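Ticket 943
Subject: Round table cover, lifting edge and white haze patch
Status: Solved (reopened once)
Category: Tables and covers

Opening post

Hi all! I have a problem with a table cover and I'm determined to save it, because I love this thing. It's a glossy printed cover, orange and red, on a round-edged dining table. The cover is a Poletti, the heavier one of the two they were selling when I got mine in May. It went on beautifully and looked great all summer.

Two things have gone wrong:

1. The rim has started to lift on the side nearest the kitchen door. I can get a fingernail under it, and when I lean my forearms there it makes a little crackling sound.

2. There's a dull, whitish patch about the size of a saucer near the middle. It showed up after we had a hot pot dinner and I put the pot on a folded dish towel. I assumed the towel was enough.

What I've tried so far: warm water and dish soap on the patch (no change), white vinegar and water (no change, and the dining room smelled like pickles), and pressing the lifted rim down under a stack of cookbooks overnight. The cookbooks worked until breakfast.

I don't want to peel it off and start over if I can help it. The print is so cheerful and I've never seen the same one again.

Reply from the help desk

Thanks for the clear write-up! Both of these are very fixable most of the time. A few questions before you do anything else.

Is the underside of the cover sticky-backed, or is it held on by its own weight and a bit of grip?
How far around the rim does the lift go? A hand's width, or more?
When you wipe the hazy patch with a damp cloth, does it go clear for a moment and then turn white again?

Please stop using vinegar for now. It probably did no harm, but it can take the shine off some of these covers if you keep going.

Reply from the author

Sticky-backed, with a paper liner that peeled off in strips. I measured the lift and it's 19 inches along the curve, so a good bit more than a hand. And yes!! The patch goes clear when it's damp and comes back white once it dries. I hadn't noticed that until you asked.

Reply from the help desk

Great, that helps a lot. Haze that disappears when damp is usually a film or very fine roughness on top of the gloss, so there's a decent chance of bringing it back. If the heat had gone right through you'd most likely feel a dip or a blister with your fingertips.

Do the rim first, in this order:

Clear the table completely on that side.
Lift the loose part gently, only as far as it wants to come. Don't pull.
Wipe the table edge underneath with a barely damp cloth, then a dry one. Crumbs and cooking grease are what usually kill the stick.
Leave it open for an hour.
Warm the cover with a hair dryer on low, moving all the time, and press from the middle of the table outward with a soft cloth.
Hold the curve in place with painter's tape for 2 days.

Then come back to us and we'll do the haze.

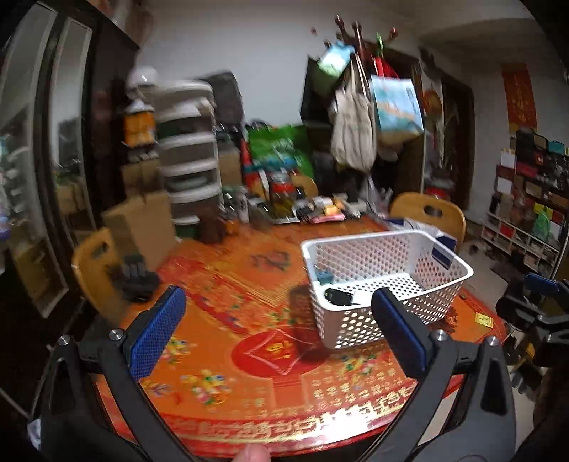
Cleaning under the rim was the most satisfying job I've done in weeks. There was a gray line of crumbs in there that must have gone back to the first month, and once it was gone the old adhesive felt tacky again. I worked with the hair dryer on low as you said and went along the curve a little at a time, and I'm so happy with it! My one worry was the red border band with the gold characters, since a wrinkle would show there before anywhere else, but the print has stayed put and the shine is all there. The white basket is sitting on the right half of the table for now, near the edge. Tape came off cleanly too. I ran a fingernail along all 19 inches and it didn't catch once.

Ready for the haze whenever you are.

Reply from the help desk

Wonderful news. On to the patch.

Mix a small spoonful of baking soda with enough water to make a thin paste. Try it first somewhere out of sight. If the test spot looks fine the next day, spread the paste on the patch with a soft cloth, small circles, no more pressure than you'd use on a pair of glasses. Half a minute, rinse, dry, look at it from the side against a window. Repeat once if it's better but not gone. If it isn't any better after two rounds, stop and tell us.

No scouring pads, no melamine sponge. Those will leave you with a matte circle that is a lot more noticeable than what you have now.

Reply from the author

Test spot was fine. First round took away maybe half of it, second round nearly all. From my chair I can't see it. If I crouch by the window with the light coming across, there's a faint ring, and I can live with a faint ring.

I bought a Kravets cork mat for pots, a big one, and it lives on the table at dinnertime now.

Marking this as solved. Thank you so much!

Status changed: Solved

Reopened by author, 5 October 2019

Small update and one question. The rim on the kitchen side is still perfect, but I went around the rest of the table out of curiosity and found another loose bit on the opposite side, only an inch or so. It isn't crackling or catching on sleeves. Should I do the whole hair dryer routine, or leave it alone until it gets worse?

Also, a neighbor suggested the Elon spray for shining it up afterward. Any reason not to?

Reply from the help desk

Do it now while it's small. For an inch you can skip the long airing. Slide a thin dry cloth under to pick up any crumbs, warm it for a few seconds, press, tape overnight.

On the spray, we haven't tried that one on these covers, so we can't say either way. As a general rule we'd leave polish off anything you eat at, and it can creep under a loose edge and spoil the stick. A damp cloth followed by a dry one keeps the gloss up nicely.

Reply from the author

Done, took me ten minutes including finding the tape. No spray. It's flat all the way around and I've wiped it down with the two cloths and it looks fantastic in the afternoon light.

For anyone who lands on this ticket with the Karum cover, the thinner one with no adhesive: I had that on my last table and none of the rim steps will help you, there's nothing to restick. The baking soda part did work on mine, very lightly.

Status changed: Solved
Cover type: Poletti, sticky-backed
Steps that worked: clean under rim, low heat, tape; baking soda paste, two rounds
Steps that didn't: vinegar, cookbooks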